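Minutes of the Meeting of the Flollska Open Day Planning Group
March 27, 2020

Present: six members of the group, plus one guest from the Konora workshop. Apologies were received from two members.

1. Welcome and previous minutes

The chair opened the meeting and thanked everyone for making the effort to come, and thanked in particular whoever brought the almond cake. The minutes of the previous meeting were read and approved with one correction: the rental charge for the folding chairs should have read 75 dollars for the whole set and not for each chair, a difference which pleased everyone very much.

2. Report on the visit to the Iria room

Four of the group had been to see the demonstration in the Iria room, and they had a great deal to say about it, so the chair kindly let this item run over. The visitors were shown how the household tasks are taught. A person does the job by hand, holding a gripper in each hand, and the recordings of the work are used later to train a robot arm to do the same kind of thing. The members said they had expected something much grander and more mysterious, and that it was a pleasure to find ordinary kitchen things on an ordinary table.

Each visitor was allowed a turn with the grippers after the staff had shown how to hold them. One member reported that picking up a cup is easy enough, but that setting it down gently, exactly where you want it, takes more patience than she has had since her children were small. The staff were very good about it and let her try as often as she liked.
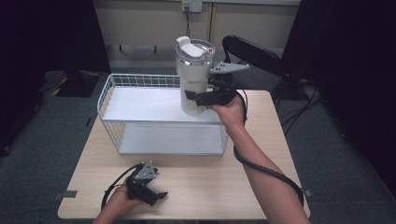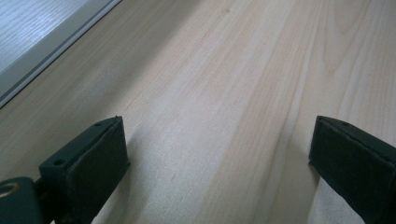 There was a long and friendly discussion about whether visitors at the open day should have the same chance to try. Most of the group felt strongly that they should, and that people remember what they have done with their own hands far better than what they have been told. One member was worried about the line getting too long, with 200 visitors expected, and suggested short turns with a sign-up sheet by the door. The guest from Konora said that short turns had worked well at their own open day, and that children did especially well if there was a low step for them to stand on.

Agreed: hands-on turns will be offered all afternoon, with a sign-up sheet. The Konora workshop will lend us 3 low steps.

3. Talk and printed handout

Figueiredo has sent a first draft of the handout. It was thought to be clear and nicely put together, though a little heavy in the second half, where the word "trajectory" appears in nearly every line. The group asked for plainer wording, and for a short list of the tasks on show — tidying cups, loading a rack, folding a cloth — so that families can pick what they want to see first.

The print run was discussed. The printer's price drops once an order goes over a thousand, and a member proposed ordering 1,001 copies. After some laughter this was put to a vote and carried, with the extra copies to go to the library and the two schools.

4. Date and rooms

The open day stays in June as planned, but the group recognized that things may change a good deal before then and that nobody can promise anything this spring. The Flollska hall will hold our booking without a deposit, for which we are truly grateful. If we have to postpone, the demonstration staff have said they would gladly come at a later date.

Action: secretary to write to the hall and thank them, and to ask when they would need a final answer.

5. Any other business

The coffee urn is leaking again. It was agreed to borrow the one from Konora and to look at the price of a new one.

A member asked whether the demonstration could have its own corner away from the main entrance, where it gets noisy. The floor plan will be redrawn and sent around.

The next meeting will be held by telephone. The secretary will send everyone the number to call.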